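Is the Ornance two-arm simulator pack worth it for a beginner?

Posted in Robots & Automation > Simulation
Asked by gantry_goose, Sun 23 August
Viewed 2,563 times

Hi all! I've been having a great time with the free version of Ornance on my home PC, moving one arm around and picking up blocks, and now I'm itching to try the two-arm tabletop pack. It comes with the table, a pair of arms with two-finger grippers and a small set of grocery-type objects. It costs $71 and there's no trial, so I'd love to hear from anybody who has used it for a while before I hit the button.

My background: I can write simple Python, I've never touched a real arm, and my graphics card is a few years old. What I want to do is get both arms sorting small things on a table, left arm takes the things on the left, right arm takes the things on the right, and later on maybe pass something from one to the other. I also looked at Flusholm, which is cheaper, but the forum there is pretty quiet.

Mainly I'm wondering:

Does it run okay on an older machine?
Are the objects any good, or are they all plain cubes?
How hard is it to get both arms going at once?

Thanks in advance, I'm excited about this one!

durkusow_fan
Member, 155 posts

Yes, get it! I've had the pack since April and I still open it most evenings. I came from the Durkusow kit, where you build the table yourself out of boxes and half your weekend goes into stopping things from falling through it, so having a table that simply works felt like a holiday.

On speed, my desktop is old too and it's fine as long as you turn the shadows down to medium. On high I was getting 34 frames a second with both arms moving, which I could live with, but it got choppy when I recorded at the same time. Medium cured that. Close your browser as well (I never do, and I always regret it).

The objects are a nice mix. You get plain blocks and you also get cans with labels on them, and the cans are where the fun starts, because a round thing wants a different grip from a flat-sided one. My usual practice layout uses three pieces with plenty of space between them, so neither arm has to reach across the other:

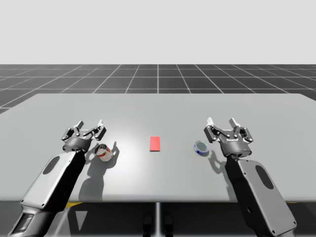
Practice layout in the simulator: small can on the left, red block near the center, short tin on the right, both grippers open.

Start with the red block. It's narrow, so come at it from above with the fingers on either side of the long faces and it goes up beautifully. The short tin is harder than it looks. If your fingers come down even a little too far they hit the table and the arm shudders, so set your lowest height first and save it as a named pose. I do the can last. I made every mistake there is with cans: too fast, too high, closing before I'd stopped moving. All of it costs you nothing but a press of the reset key, and I love that.

For both arms at once, the pack has a "paired" mode in the left-hand menu. Turn it on and each arm gets its own command list, and they run side by side. There's a wait command that holds one arm until the other finishes a step. Learn that one early! You'll need it for passing things across, and it took me an embarrassing number of crashes to find it in the manual.

One gripe: the labels on the cans are soft when you look at them from the standard camera, and I can't read the small print on mine. If you want to sort by reading labels, you'll need to move the camera closer or sort by color. For picking and placing it makes no difference.

brackets_and_bolts
Member

I bought it. Good value. Check your driver is up to date before you install, mine wasn't and all I got was a black window.

Flusholm is OK for one arm. I wouldn't use it for two.

slow_servo
Longtime member

Agree with most of the above, and I'd like to add a few things for somebody who has never used a real arm.

The pack is terrific for learning how to plan a move. You get a feel for which poses are comfortable and which ones twist the wrist into a corner, and you start to see why the approach matters so much more than the grab. I worked through the Brandão exercises with it, the free set that's pinned at the top of this section, and they fit the two-arm table with hardly any changes. Exercise one is just hovering over each object in turn with the gripper open. It sounds dull and I'd still do it twice.

Where I'd be careful is friction. Out of the box the fingertips are quite grippy, so things you pick up in the simulator may well slide in real life. There's a slider under Materials. Pull it down by a third or so once you're comfortable and run the same program again. My success rate dropped badly the first time and I learned more that evening than in the two weeks before it.

Your plan of left arm for the left side and right arm for the right is a good one. The question is who gets the object in the middle. I'd give it to one arm for good and have the other wait, and leave the sharing until you can run the simple version over and over without a bump. Then try handing it across, slowly, high above the table.

Also, the license covers two computers, so you can put it on a laptop too. Save your layouts to a folder of your own, though. The last update replaced the default folder and I lost a few of mine.

gantry_goose

Wow, thank you, this is so much more than I hoped for! Bought it an hour ago. Driver updated, shadows on medium, and I'm off to hover over things. Will post again when I get to the handover, or when I get stuck on the wait command.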